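Home News Visits Members Links Contact

Search this site Enter keywords Go

Open day at Zarnis
Posted in December by Ogilvie

Zarnis opened its workshop to visitors for the afternoon and I went along with the Grinach group. We were let in at 2 and given a badge and a cup of tea. The building is an old bakery at the end of the Arkari estate, and parking is difficult, so take the bus if they do it again.

The first stop was the machine shop, where they make their own brackets and finger links. There was a short talk on bearings that went over most people's heads. After that we went upstairs to the handling room, which was what I had come for. Zarnis is working on tidying and folding, and most of the training is done with grippers held in the hand. A person picks things up with one, the camera on it records the job, and the recordings are used to teach the arm.

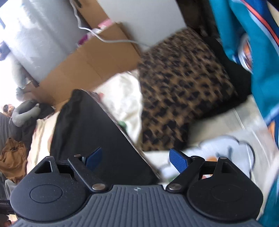 Clothes and bedding are harder than boxes, we were told, because they never lie the same way twice. The staff mix everything up before each session, dark things on top of pale things, prints next to plain cloth. Each recording is 80 seconds at most. They had 3635 of them on the server when we visited and want a good many more before spring.

Visitors could have a go. The gripper is heavier than I expected and my wrist was tired after a few goes. The trick is to come in low and pinch a fold. I managed a sleeve on my third try. The queue was long by then so I gave it up to the next person.

The arm itself was shown downstairs in a caged area. It folded two towels and dropped a third, and the engineer restarted it without fuss. It is slow. I asked about speed and was told that it comes later.

The questions at the end ran over and we missed the stores. Tea was free, cakes were extra. There is another open day planned and bookings go through the Zarnis front desk.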